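Home | Reviews | Field Notes | Contact

Vimitz grain moisture meter: a season in
By Marcus Strickland
May 3, 2023

I bought the Vimitz last October, halfway through a soggy corn harvest, and I've leaned on it ever since. You fill the cup, level it off, press the button and wait for the beep.
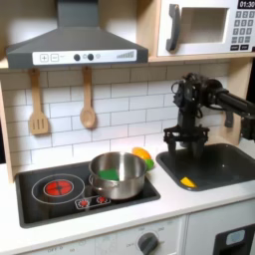 Against the elevator's tester it ran half a point high on corn, pretty much every load. Soybeans were closer - close enough that I quit double-checking. It cost me $90, and my old Prustau was twice that!

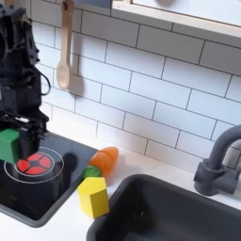 My one gripe is the battery door, which pops open if you look at it wrong (mine's taped). The screen is hard to read at dusk too. I'd still buy it again before this fall.

Recent posts
Merulov seed tender, two years on
Endang Oei on drying peanuts in a wet fall
Gachanja tarps: worth it?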